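Startseite | Anleitungen | Zubehör | Forum | Kontakt

Ledik Handgreifer-Set: Kapitel 2, die erste Aufnahme

Drucken | Per E-Mail senden

So, die Greifer sind ausgepackt und geladen, jetzt wird's endlich spannend! Ich mache das immer in dieser Reihenfolge:

1. Beide Greifer einschalten und in der Ledik-App koppeln, erst links, dann rechts.
2. Ein paarmal leer auf- und zumachen. Die gelben Finger müssen parallel stehen – bei meinem ersten Set saß einer schief (danke an Azra Stoyanova fürs Nachjustieren!).
3. In der App die Schließkraft einstellen. Die Skala geht bis 255, für Stoff nehme ich ungefähr 89.
4. Aufnahme starten und loslegen, ruhig erst mal mit einem gefalteten Tuch.

Hinweis: Langsam bewegen! Ich war am Anfang viel zu hektisch und durfte den ganzen Sonntag wiederholen. 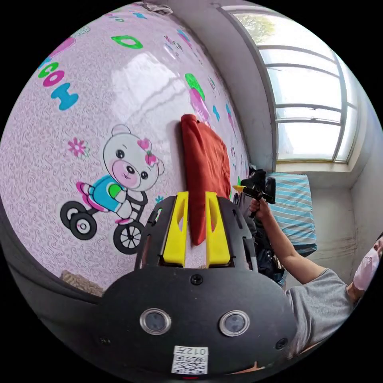
Abb. 2: Arbeit mit zwei Greifern an einem orangeroten Tuch

5. Aufnahme stoppen, Namen vergeben, hochladen.

Vorsicht: Nicht auf die Kameralinsen fassen, und bitte nur ein trockenes Mikrofasertuch zum Putzen nehmen. Wenn die Kopplung hakt, schreibt Danang Ngau vom Support bei Dodier, der antwortet meistens noch am selben Tag.

Zurück | Weiter zu Kapitel 3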